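Report on the Automation Open Day at Flodmont
Student project report, second-year manufacturing course
Ehab El Sherbiny

Last updated 8/8/21

Our project group was asked to visit a working automation site and report on one demonstration in detail. I chose the open day at the Flodmont training center, which is run by Drostanham, a company that builds small handling cells for packaging and parts sorting. The visit lasted a morning. We had a short talk, a walk through the workshop, and then the demonstration, which took up most of the time.

The talk covered what Drostanham does and who buys from them. Most of their customers are small factories that have never owned a robot before. The speaker said the arm is usually the easy part of a job. The time goes into fixtures, guarding, and working out how parts arrive at the cell. One customer wanted a cell for 314 different part numbers, and the company spent longer sorting the parts into families than it did programming.

After that we walked through the workshop. There were two cells being built, both with the guarding off, so we could see how the cables were run. We were not allowed to take photos in this area. I made a sketch of the second cell, but it is too rough to include here.

The demonstration was held in the classroom and was done in simulation on a large screen. The software is called Visirum. The engineer loaded a scene with one arm and some tables, and moved the arm through a pick task. He explained that new programs at Drostanham are tried this way before they go near a customer's machine. 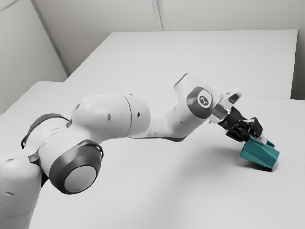 Grasp planning was the subject I had picked for my project, so I asked most of my questions during this part. In class we had only worked with square blocks, where two flat sides face each other and the fingers close on them. The engineer wanted us to think about a harder shape. The teal block has angled faces, and it is tilted over the table with one corner lower than the rest, so it is not obvious where the fingers should go. One fingertip lies against the upper side of the block. If the two contact points do not line up well, the part can turn in the grip when the fingers close – this was the main point of the lesson.

He then showed us how a run is scored. The program tries a large number of grasps on the same block, with the starting position changed a little each time. In the test set we were shown there were 3555 attempts, and 2499 of them were counted as good. That is roughly 70 percent. A grasp was counted as good if the block was lifted and stayed in the fingers until the end of the move. The rest were failures, but they were not sorted by cause, and I think this would have been useful to know. I asked if there was a list, and he said it was planned.

We also talked about how far the simulation can be trusted. Friction is the biggest question. The software uses one friction value for the whole block, and a real part may have dust or oil on it. Weight is easier, because you can put the part on a scale and type in the number. The engineer said they had a program in February that ran without a fault on the screen and then dropped parts at the customer's site. The cause was a fingertip pad made by Dankwa that was softer than the one in the model. They changed the value in Visirum and got the same failure on the screen, and after that they could fix it.

For our own project I would suggest the following changes. We should stop using only square blocks and add at least one shape with angled faces. We should write down the reason for every failed grasp, even if this makes the testing slower. We should also run each test with two friction values, one high and one low, and compare the results.

The weak point of the visit was the time. We saw the simulation but did not see the same program run on a real arm, so I cannot say from my own notes how close the two are. Drostanham offered a second visit for this – our instructor still has to agree on it with the center.

2 comments
Share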